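Chapter 7
Setting Up and Maintaining a Benchtop Arm Cell

7.1 Scope of the chapter

Chapters 5 and 6 dealt with arms bolted to a machined base in a fenced area. Many small arms are now set up on ordinary worktops, among household goods, and the person who looks after them has no plinth, no cable duct and often no drawing. The cell used throughout this chapter is the Lostlow kitchen cell, which has one arm on a marble counter.

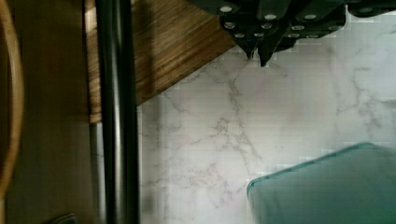
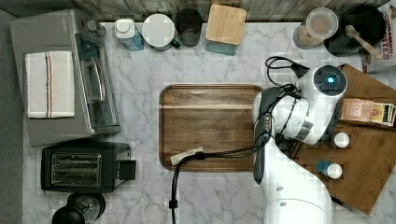
Figures 7.1 and 7.2. The Lostlow cell: finger tips over the marble, and the counter from above.

Three matters decide whether such a cell stays accurate between services: the base, the cable run and the finger tips. They are taken in that order, as a fault in the first will show up as a false fault in the other two.

7.2 The base

A stone worktop is stiff but seldom flat. Before the arm is fixed, the area under the base should be checked with a straight edge in two directions at right angles. The Lostlow base is held to a steel plate under the counter, and its position is recorded as 441 mm from the left datum and 178 mm from the front datum. Both figures are written in the cell log and measured again at each service. A change of more than 2 mm in either means that all taught points are to be treated as doubtful until checked.

Veins in natural stone must not be used as reference marks. They are easily mistaken for one another under a different light, and they have no defined edge to measure from.

7.3 The cable run

Cables fail most often where they bend, and next most often where they are held. In Figure 7.2 a black cable is held at the tray by a strip of white tape and then passes down over the marble. Tape is acceptable for a trial layout. For a permanent one it is replaced by a fixed clamp — the adhesive creeps, and the cable then moves a little with each cycle.

The loop at the wrist needs separate attention. It must be long enough for the full turn of the last joint and short enough not to catch on goods standing at the back of the counter. The procedure is as follows.

1. Set the arm to slow manual mode.
2. Turn the last joint to one limit, then to the other, watching the loop throughout.
3. Lower the arm to its lowest taught point and repeat step 2.
4. Record the result under the joint number.

7.4 The finger tips

Pointed tips wear at the point and bend above it. The two kinds of damage are corrected differently, and a worn tip should never be cured by altering the closing position. The Plonton gauge, described in Section 7.9, is used for both checks. Housing bolts are examined at the same time and tightened in the order given in the log.

Why is the zero position checked again after the finger tips are changed?

New tips seldom have exactly the length of the old ones. The controller works out the tool point from a stored length, so any difference is carried into every height the arm is sent to. At Lostlow the stored length is 148 mm, and it is measured afresh at each change.

Related sections
Cells with a fixed fence (Chapter 5)
Care of the Jadum controller
The Tilahun service log: layout and use
Plonton gauges: storage and checking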